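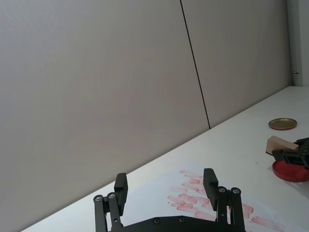 Stamp test sheet, pinkish red, on the white table.

8 February 2024

Right, stamping notes, before I forget which bits I worked out and which bits I only think I worked out.

The job is the repeat pattern for the Modville wrapping paper. Soo-ah wants the little block mark all over in rows, loose enough that it looks done by hand (it is done by hand, so that part shouldn't be hard!) but regular enough that when you fold it around a box you don't get a big bald patch on top. I said I'd do a test sheet first and write up how it went so that she and Juniper can argue about spacing without me in the room.

So, the test sheet. Plain white paper, the pinkish red ink, the small block. I didn't rule any lines. I started square to the paper and kept drifting, and the rows run on an angle now. I quite like the angle. It hides the wobbles much better than dead straight rows do, where one mark a hair too low shouts at you from across the room. If we go with it for the real thing I'd like to do it on purpose though, with a strip of card laid corner to corner for the first row and then by eye from there.

The overlaps are another matter. A lot of the marks run into their neighbours. Some of that I meant, to see what the colour does where it doubles up, and some of it was me getting a rhythm going and not looking properly. Juniper's view is that overlap is the whole charm of it. Soo-ah's view is that it looks like a mistake if only half of them touch, so either all of them touch or none do. I'm somewhere in the middle and leaning Soo-ah's way, which I will deny if asked.

Ink. I used the Trenari pad for this, the one in the flat tin, and then tried the Skullent ink rolled out on a tile on a scrap piece to compare. My feelings so far:

Trenari pad - quick, clean, no rolling out, you can just go and go. Colour is more pink than I had in my head when we ordered it. Gets a bit thin after a run of marks unless you go back to the pad every single time, and I kept trying to squeeze out a second impression because I'm lazy.

Skullent on the tile - lovely solid colour, but you need to roll it out thin or it squidges out at the edges of the block and leaves a fat outline. Also it was on my sleeve within a minute and I have no idea how.

For a big run I'd pick the pad. For cards or anything people will look at up close, the rolled ink, and somebody other than me.

Something I should have remembered from the tea towels: press straight down and lift straight up. As soon as I rock the block to "make sure" I get a double edge. A folded cloth under the paper helped on the scrap piece, just one layer. Two layers and the paper dents and you can see it from the back. The bare table is a bit unforgiving, so I'd go one layer of cloth for the real sheets.

Paper next. We have the Sampaio white in the 540 mm width, and the supplier's sheet says 540, but I measured a few and they come up at 536. Four millimetres is nothing for wrapping paper but it does matter if Soo-ah is working out the rows from the full width, so Soo-ah, if you're reading this: use 536! I've also written it on the wrapper of the pack in pencil.

We need 24 sheets for Modville in the first lot and then they'll let us know in March whether they want more. I was hoping to fit the whole 24 into one afternoon. Having done the test I think that's dreaming, my wrist had opinions well before I ran out of paper. Two afternoons with two people, swapping over, is more like it. One person inks and stamps, the other one lays out the next sheet and moves the finished ones off to dry. And whoever is on sheets does not touch the ink. We learned that one on the calendar job, when every corner had a thumbprint in a different colour.

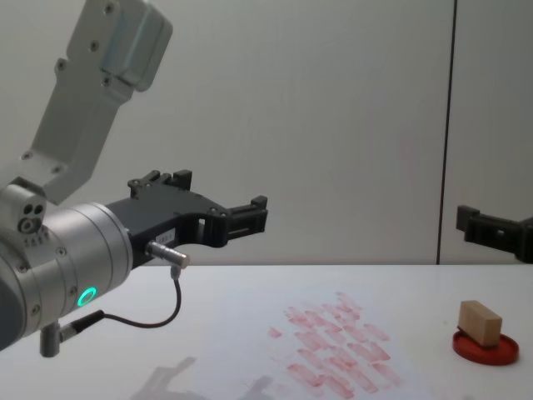
Drying is where I'm least sure of myself. The pad ink says it's touch dry quickly and I believe it on the thin marks, but wherever two marks sit on top of each other I wouldn't stack anything on it the same day. Another point for Soo-ah's no-touching rule, annoyingly. If we do keep the overlaps we need to hang everything, and the line along the back only holds so many before they start kissing in the middle. Juniper offered her clothes horse. I've said yes please.

I did a rub test on the scrap piece with a dry finger and then a damp one. Dry was fine. Damp, not fine, it went pink straight away. I don't think wrapping paper has to survive a damp finger but I'd mention it to Modville so they're not putting it around pot plants.

Spacing, for the record, in case the two of you can't agree: I think we cut a spacer. A bit of stiff card the width of the gap we want, nudge it along, stamp, nudge, stamp. It sounds slower and I'd bet it's faster, because the slow part for me was hovering over the paper wondering where to land. The gap itself is up for grabs. I'd start with half the width of the block and see how it looks from the doorway. Judging it from right on top of the sheet is hopeless, everything looks crooked from there.

The block is holding up okay. I cleaned it with a barely damp cloth and then pressed it on newsprint until nothing came off. Please don't soak it. The last one got soaked and the face lifted away from the backing, and I never did get it flat again. If it starts printing patchy in the middle, check for fluff before you reach for more ink. It's nearly always fluff.

Costs, quickly. The budget for the whole Modville lot is $180 including paper, and we already had the ink, so we're fine unless we need a second pad. I'd like a second pad anyway, to be honest. Swapping to a fresh one halfway through would keep the colour even, and there's nothing worse than sheet one and the last sheet looking like cousins.

To do before the real run:

Soo-ah - decide touching or not touching. Final answer, no sulking from anyone.
Juniper - clothes horse, and more pegs if you've got them. The wooden ones leave less of a mark on the Sampaio than the plastic ones do.
Me - cut the spacer and the corner strip, order the second pad, do one full sheet at the proper size with the cloth underneath and hang it overnight.

I haven't thrown the test sheet out, and please don't tidy it away yet. There's a patch in it where the rows came out just right, and I want to measure the gap before I cut the card. The scrap piece with the Skullent ink is in the drawer with the rollers, still tacky last I checked, so pick it up by the edges.

Oh, and the lid of the Trenari tin sticks. Push down on the middle, then slide your thumb along the front. Don't use the scissors again, Juniper.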